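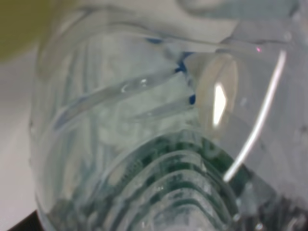

Rakbridge Manipulation Forum > Methods and Results
Thread: Wrist view alone or wrist plus fixed view for transparent objects

T_Aubert
Colleagues are invited to comment on a result from the Pletar study. We trained two grasping policies on the same 637 demonstrations. The first received the wrist view only; the second also received the fixed view. Each was then given 50 trials on the clear bottle. The wrist-only policy succeeded in 31 and the two-view policy in 44. Our reading is that the fixed view supplies the position of the bottle when the wrist view is filled with plastic and reflections.

P.Ferrand
I thank Mr Aubert for the summary. I would ask whether the starting pose was held constant. A policy that begins over bare table has to search, and a failed search should not be entered as a failed grasp.

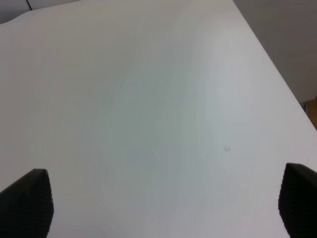 The two faults call for different remedies, and the present table of results places them in one column.

T_Aubert
The starting pose was varied on purpose. I accept that the failures should be divided and will issue a revised table on Thursday. The objects were kept to a cup, a paper cup with a blue sleeve and the bottle, all on a white table.
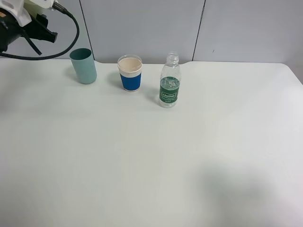
The order in the row was changed between blocks. The opaque cup gave almost no difference between the two policies, which is why I attribute the effect to transparency.

hervieu_s
I cannot agree with that last step. The bottle differs from the cups in shape as well as in material. It has a narrow neck and ridges, and its label is opaque. A painted bottle of the same form would be the proper control. Without it, the claim should be limited to this bottle.

P.Ferrand
I support the request for a control, although I consider the main finding sound. At Tasonov we ran 114 trials with glassware and saw a gap in the same direction.

T_Aubert
The control will be added. I would note that approach paths which begin well short of the objects also favoured the two-view policy.
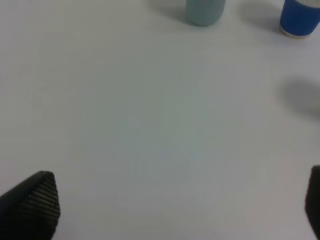

Leclerc: On approach distance, I would be cautious. A longer path gives any policy more time to correct itself, and the benefit may come from the number of steps. Please report results by path length before drawing on this point.

T_Aubert
Agreed. Path lengths were logged for 48 of the trials, and I will post those first.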